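Subject: Re: [fitout] Table surface for the sorting room

On the Fonmont list, a member wrote:
> We are choosing between white and grey tops for the sorting tables.
> Does white show every mark? And does anyone keep books on the same
> table as the parcels, or should they go on a separate shelf?

We went with white at the Cliltivham room and have kept it. Marks do show, so the tops get wiped more often, but dark-covered books and small items are easier to find at the end of a shift. The Pärn tops we looked at in April came in grey only.

Books share the table with everything else. Small ones lie flat, never on edge – they slide otherwise. Loose paper goes at the near side.

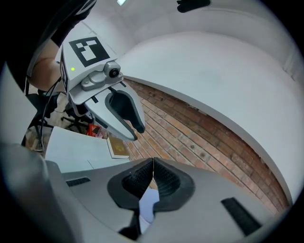 White tabletop with a small book lying flat, Cliltivham.

Sizes, for the order: our tops are 143 cm long and 66 cm deep. We would go deeper next time, to 81 cm if the doorway allows. Leave 6 cm clear at the wall for cords. Dimama will cut to size but wants the corner radius stated on the form.

A separate shelf is only worth the trouble for books that stay longer than a day.

Cliltivham fitout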